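4. 連続ドラマの予約と視聴(Lirlow 受信ボックス)

初期設定(3章)が終わってる前提。まだの人は先にそっち。

4-1 はじめに用意するもの
・Lirlow本体、リモコン、電池
・Cusbergアカウント(無料会員でも可。ただし限定シリーズは有料のみ)
・暗証番号4桁。忘れた場合は7章

注:配信作品は現時点で3,310本。伝記ドラマ、スポーツドキュメンタリーも含む。地域によって出ないものあり。

4-2 シリーズを登録する
1. リモコンの「ホーム」を押す。
2. 上の段から「さがす」。
3. 作品名か俳優名を入力。途中まででも候補が出る。
4. 作品ページを開き「シリーズ登録」。ハートのマークは「お気に入り」で別物。押しても新しい回の通知は来ない。
5. 「全話」か「次の回から」を選ぶ。
6. 暗証番号を入れて決定。

登録したシリーズは「マイ番組」に並ぶ。並び順は更新の新しい順、変更不可(次の更新で対応予定)。

注:全8話などの限定シリーズは、配信開始前でも登録でる。開始日未定の作品は「近日」と表示。予告編だけ先に見られる場合もあり。

注意:同名の別作品に気をつける。同じ人物を扱った映画とドラマが両方ヒットすることが多い。制作年と話数を確認してから決定。

4-3 通知の設定
1. 「設定」→「おしらせ」。
2. 「新しい回」をオン。
3. 「予告・インタビュー」は好みで。オンにすると一日に何度も来ることあり。
4. 時間帯を指定。初期値は午後7時。
5. 「戻る」で保存。保存ボタンはない。
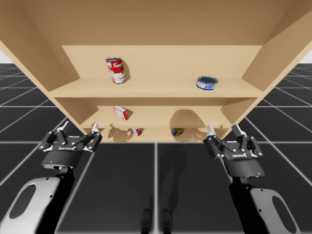
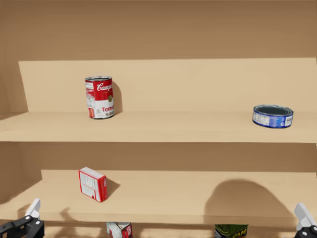 4-4 有料シリーズの購入
1. 作品ページで「視聴権」を選ぶ。
2. 1シリーズ475円。月額プランの人は0円と出るのでそのまま決定。
3. 支払い方法を選ぶ。カードか、Isahポイント。
4. 確認画面で作品名をもう一度見る。
5. 暗証番号、決定。

注意:決定後の取り消しは不可。1話目を再生してなくても同じ。
注意:Isahポイントとカードの併用はできません。足りないときはカードのみで。

子ども用プロフィールには「視聴権」が出ない。故障ではないです。年齢制限つきの作品(格闘技もの、実在の事件を扱ったものなど)は検索にも出ない。変えたいときは親のプロフィールで「設定」→「年齢」。

4-5 本体に保存して見る
1. 作品ページの下向き矢印を押す。
2. 画質を選ぶ。「標準」で1話およそ800MB。「高」はもっと食う。
3. 完了まで電源を切らない。ランプが緑の点滅から点灯になれば終わり。
4. 「マイ番組」→「保存済み」から再生。

注:保存中も他の作品は見られる。ただし回線が細いと画質が落ちる。
注:権利の都合で保存できない作品あり。矢印が灰色ならそれ。
注:視聴権の期限が切れると保存分も再生できなくなる。ファイルは残るので、容量が気になるなら手動で削除。

4-6 字幕と音声
1. 再生中に「メニュー」。
2. 「字幕」→日本語/英語/なし。
3. 「音声」→吹替/原語。
4. そのまま数秒待つと画面にもどる。

字幕の文字サイズは3段階。再生中は変えらない。いったん止めて「設定」→「表示」から。

4-7 うまくいかないとき
・エラー236が出る:回線が切れてる。ルーターの電源を入れ直し、本体も再起動。
・登録した作品が消えた:配信終了の可能性。作品ページに「終了」とあれば再登録不可。
・タイトルが変わった:制作側の都合で変更されることあり。登録はそのまま引き継がれる。
・続きの回から始まらない:プロフィールを確認。家族の別プロフィールで見てると履歴も別。
・通知が来ない:4-3の手順2と4。時間帯の指定が抜けてることが多い。

直らない場合はIltthorpeサポート窓口へ。本体裏の製造番号を手元に。8月は混み合うため、メールのほうが早いです。

リモコンのボタン一覧は次の5章。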